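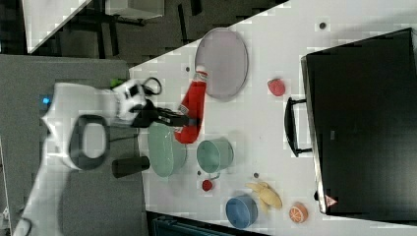 December, notebook 4, kitchen table station

Started at 8:15 with coffee and good intentions, and spent the first hour rewriting the house rules for this table instead of running on it. Zahira Ismail had asked me twice for a clean copy and I kept sending her the old one with my scribbles in the margins, so fair enough. What follows is what we agreed after going round and round at the whiteboard, plus my own notes on why some of it took so long. Sulastri Oei, if you are reading this from the Brekalano site, please write your objections right on the page, I like having them next to the text!

Speed first. With anyone standing inside the taped line, the arm runs in reduced mode and somebody has a hand on the enabling switch. This was already the rule on paper. In practice we had all drifted into leaning over to straighten a cup between episodes with the arm merely paused, and paused is a software state. New wording: before a hand goes over the tabletop, the arm is in protective stop, and the person reaching is the one who pressed it. You don't reach in on someone else's say-so. I feel a bit sheepish about this one, having been the worst offender in the group by a good margin.

Status light. We had three different opinions in one room on what the blue one means, which tells you plenty. Zahira is going to tape the color table from the manual to the side of the cabinet. Until it is up, treat any lit arm as live.

Grip force. The Mangundap script sets force per object class, and bottles were still inheriting the value from the old metal cans. Changed it, committed it, logged it as item 469 in the tracker. Please don't override force from the pendant in the middle of a session. If a grasp slips, let it slip, mark the episode as a failure and carry on. A failed pick with the right settings is worth keeping, and a successful one with mystery settings we end up throwing out months later after a lot of squinting.

Held objects. This is the part we argued over longest. The old sheet said "open gripper on stop," which somebody wrote back when everything we lifted was foam. I would like the gripper to keep hold through a stop and release only on a separate command, with the object lowered to the table first wherever the arm can still move. Zahira's worry is fingers, and she's right to worry: if a person is pinched, holding on is exactly the wrong behavior. We settled on hold by default, with the manual release within reach of the operator's chair and everyone shown how to use it before their first session. I did mine this morning. It is stiffer than you'd think, so do try it yourself.

Appliances. Anything with a door and a heating element stays unplugged while the arm is enabled, and the plug goes where the operator can see it. We are practicing kitchen tasks and there is no recipe in the plan that needs real heat. Warning labels stay on and stay readable, even if they bother the vision people. (They have been gracious about it, mostly.)

Table layout. Items go out according to the Clelell layout card for the session, then one person shuffles and a second person looks it over before the arm is enabled. Round things get special attention. The toy fruit rolls if you so much as breathe on the table, and chasing a piece across the floor with an enabled arm over your head is how a silly story gets started. If something drops, leave it where it is until the episode is over.

Cables. Check the loop at the wrist at the start of each session and again after lunch. Turn the wrist slowly to both ends of its range and watch that the loop doesn't snag or pull tight. It takes a minute or two and I find it quite a peaceful way to begin.

Record keeping. The Stistach log now has a required field for who held the switch. The count stood at 1,762 episodes when I added it, so everything from there on should have a name in it. I went back through the last 22 before that and filled in what I could remember, and left the others blank. Better a blank than a guess.

Still open:
Whether visitors may hold the switch. I say no, Zahira says no, Sulastri hasn't answered.
Whether the taped line should move out by a chair's width. Need to measure the full reach with the gripper on.
Who keeps the spare release tool. It is in my top drawer for now, left side, under the gloves.

Stopped at 4:40. Arm parked, key in the lockbox, new rules printed and waiting on Zahira's desk for her signature.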